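To: Student Robotics Program, all sections
From: Rosemarie Hagedorn, Program Coordinator
Subject: Re: Bench time and the pick-and-place round

Dear members and faculty advisers,

Thank you to those who wrote after the last circular. The Manipulation Section has begun its work on the pick-and-place round, with fruit and a bowl on the cutting mat.

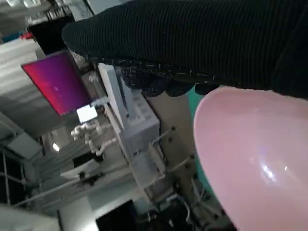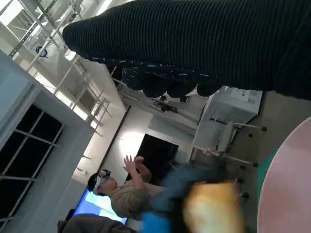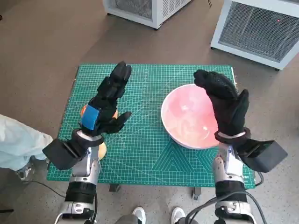 The most frequent questions concerned access to the laboratory, and they are best answered by returning to the message sent by the Tretville chapter. The relevant portion is quoted for those who joined the list afterward.

> To the Program Coordinator:
>
> Our chapter requests clarification on three points before
> we confirm our entry. First, may a team divide its bench
> time between two members, or must the same operator be
> present throughout? Second, are recordings from practice
> periods accepted as part of the written submission?
> Third, the Holmgren Fund allowance was listed as $300 per
> team in the announcement, but the form provides no line
> on which to claim it.
>
> We would also be grateful to know whether the Saturday
> period remains open to visiting chapters.
>
> Respectfully submitted,
> Secretary, Tretville Chapter

On the first point, bench time may be divided. Each team is allotted 4 periods before the round, and a team may assign a different operator to each. Operators may not be exchanged within a period. Every operator must have completed the safety orientation, and the name entered on the sign-up sheet must match the name on the orientation record. Advisers are asked to check this before the sheet is returned to my office.

On the second point, recordings from practice may be included in the written submission, provided that the team states which attempts they show. Unsuccessful attempts are welcome. Last year the judges remarked that several reports described only the best run, and that they had little basis for understanding how the team arrived at its method. A report that discusses a dropped object and the change made afterward will be read with interest. Recordings should be placed in the Skustora archive under the team's own folder. Please do not send them to this list, as the attachments are removed automatically.

On the third point, the omission was ours. A corrected form has been posted with the other program documents. The allowance remains $300 per team and may be applied to consumable materials, replacement parts and printing. It may not be applied to travel or meals. Teams that have already submitted the earlier form need not complete a new one; a short note to me stating the amount claimed will be sufficient. Receipts are due by the end of July.

The Saturday period does remain open to visiting chapters. Visitors should report to Room 423 and sign in before entering the work area. Personal bags and coats are to be left in the hallway lockers.

Two further matters were raised by the Lutetti team. They asked whether the objects used in the round will be announced in advance. The categories will be announced, but the particular objects will not. Teams should therefore practice with items of different sizes and surfaces, and should be prepared for a container that differs from the one used in their own sessions. They also asked whether an operator may receive spoken guidance from a teammate during a scored attempt. This is permitted, so long as the teammate remains outside the marked area and does not touch the equipment or the table.

Any section wishing to exchange a bench period with another should arrange the exchange directly and inform me in writing before noon on the preceding day. Requests received after that time will be handled as cancellations, and the period will be offered to the next team on the waiting list.

Replies on matters of scheduling may be sent to me individually. Questions about the rules should be sent to the full list so that all teams receive the same answer.

Sincerely,

Rosemarie Hagedorn
Program Coordinator
Student Robotics Program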